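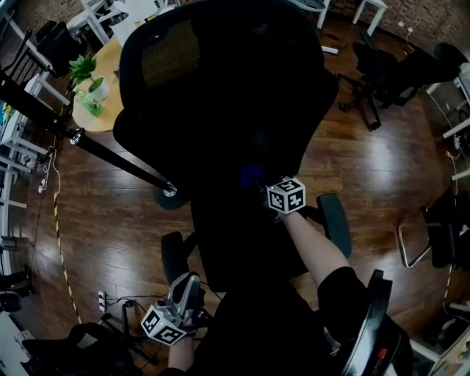

The black mesh chair, with the plant table over on the left

Home office and study > Chairs and desks
Thread: Mesh chair on a dark shiny wood floor — mat, new wheels or rug?

tallowmere
Posts: 41
I've got a black office chair with a tall mesh back and padded arms, and I want to stop it spoiling the floor. The boards are a dark reddish brown with a gloss finish. They show everything. When the light comes across them you get pale streaks of shine, and any dull patch stands out a mile.

The chair is a Troltard, bought second-hand, three years old according to the seller. It still has the hard plastic castors it came with. There are now two dull arcs where it gets pushed back from the desk. I can feel a slight roughness if I run a fingernail over them, so I don't think it's just dirt.

I can see three options:
Clear mat
Soft wheels
Low pile rug

I'd like to keep it under £100. I rent, the landlord is reasonable but he did mention the floor when I moved in. Any experience welcome, especially from people with a similar finish.

grout_and_about
Posts: 2,860
Soft wheels. Get the polyurethane ones, check the stem is 11 mm before you order, pull the old ones out and push the new ones in. Ten minutes with the chair upside down on a towel.

I wouldn't put a clear mat on a gloss floor. I had one for a couple of winters and grit got under the edge and scratched in a ring the shape of the mat. It was worse than what the chair had done.

pellham
Posts: 318
Disagree about mats. Grit gets under if you never lift it. I lift mine when I hoover and there isn't a mark on the floor. Mine's the hard sort without the spikes, from Nadden. The spiked ones are for carpet and will ruin wood, so read the listing properly, they look the same in the photos.

Also soft wheels pick up grit just the same and then roll it about all day. At least with a mat the grit is being ground into the mat.

grout_and_about
Posts: 2,860
You're hoovering under it every week. Most people aren't.

pellham
Posts: 318
Then most people should have a rug.

Moxley B
Posts: 77
Not a rug, please. I tried a low pile one and the chair climbed over the edge every time I moved back, and by the spring the corner had curled up and I was tripping on it. Rug tape left glue on the varnish too. Took me an evening with white spirit and a cloth, and there's a cloudy bit I still look at.

tallowmere
Posts: 41
Thanks. No rug then. The plant table would have had to move for one anyway. It's the round one in light wood and it's fine where it is.

Does anyone know whether the dull arcs will polish out? I've been over them with a damp cloth and washing-up liquid and it made no difference.

Afiq Krishnan
Posts: 504
I do floors for a living. If you can feel it with a nail, you've gone into the top coat and polish won't put that back. It'll hide it for a few weeks. Before anything else, find out what the finish is. Put one drop of water somewhere out of sight and leave it ten minutes. If it stays sitting up as a bead you've got lacquer. If the wood darkens under it, it's oil or wax and somebody has buffed it to a shine.

Oil you can patch yourself. Lacquer you can't, at least not so it blends. The proper job is to key the whole floor and put a fresh coat on. For a small room I'd charge £300 and you'd have to stay off it for two days.

Don't use a spray polish from the supermarket. It leaves silicone behind and then the next coat of lacquer won't stick. I've had to turn jobs down over that.

On the wheels, I agree with grout. Wipe them once a month. Hair winds round the axles and stops them turning, then they drag, and that's usually where arcs come from.

tallowmere
Posts: 41
Did the water test behind the door. It's a bead, so lacquer. Just looked at the castors as well and two of them are packed with hair and fluff. One hardly turns.

dunnock79
Posts: 12
Have a look at the floor under the plant while you're at it. I had a pot on a table by the window and overwatered it, and it ran down a leg and I didn't notice until there was a white bloom on the boards. Same sort of shiny finish.

tallowmere
Posts: 41
Checked, the floor's fine there. The plant is only a small one and doesn't get much water.

Moxley B
Posts: 77
Which wheels are people buying? There seem to be dozens that are all the same thing with a different name on.

grout_and_about
Posts: 2,860
Mine are Staniforth, the 60 mm. Slightly noisy for the first week. I've also fitted Worusov ones on my daughter's chair and they were cheaper but one of the stems was loose and fell out whenever she lifted the chair. A wrap of tape sorted it.

One warning, they roll a lot more easily than the hard plastic ones. If your floor isn't level the chair will wander when you get up.

pellham
Posts: 318
They also raise the seat slightly, so check your arms still go under the desk. Padded ones like that scuff along the front if they catch the edge of the desk, and the covering splits in the end. Mine did.

tallowmere
Posts: 41
Hadn't thought of that. Just measured, and with the seat where I have it there's 3 cm between the arm pads and the underside of the desk. I can drop the seat a bit if I need to.

I've ordered the Staniforth set. I'll leave the mat for now, see if the arcs get any bigger, and ask the landlord about the recoat when the lease comes up in January.

pellham
Posts: 318
Take a photo of the arcs now with something next to them for size, or you'll never know if they've grown. And tell him before January if I were you. Landlords don't like finding out at renewal.

Afiq Krishnan
Posts: 504
Seconded. Clean the arcs with plain water and a barely damp cloth until then and leave them alone.

tallowmere
Posts: 41
Wheels came this morning. Four of the old ones pulled straight out, the fifth is stuck solid. Any tricks before I go at it with a pry bar?

grout_and_about
Posts: 2,860
Bit of WD-40 round the stem, leave it an hour, then twist and pull at the same time. Put newspaper down first, you don't want that on the lacquer.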